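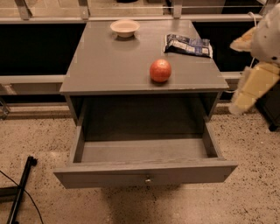 Petrică Ghiță wants the second arm ordered before anything else, and he said so twice this morning, once while I was still taking my coat off. His argument is that with one arm we lose the whole bench whenever a gripper needs attention, and I can't say he's wrong.

7th September

So, the budget. We have 2000 left for this round and I have been moving it about on paper all day. A second arm from Nodton would swallow the lot and then ask for more, so I'm afraid that has to wait for the next round (sorry, Petrică -- I did try it three different ways!).

What I'd like to do instead is spend on the small things for the drawer work. Spare fingertips first, a pack of 10 from Dobre at 65 a pack, and I think two packs, as I'd much rather have them on the shelf than be ringing round for them later. Then another cabinet. We only need something plain with a wide drawer and a small knob, and I've put down 100 for it, delivery included. Bowls, fruit and snack packets can come out of petty cash as before.

Liviu Zamfir has asked whether Wincombe would lend us an arm for a month, which is a lovely idea and costs us a phone call. I'll ring them tomorrow and ask about insurance while I'm on.

Still to price: cable clips, castors, a longer lead for the stand.

Filed under: Workshop notes, Robots, Equipment and budget
Print this entry | E-mail this entry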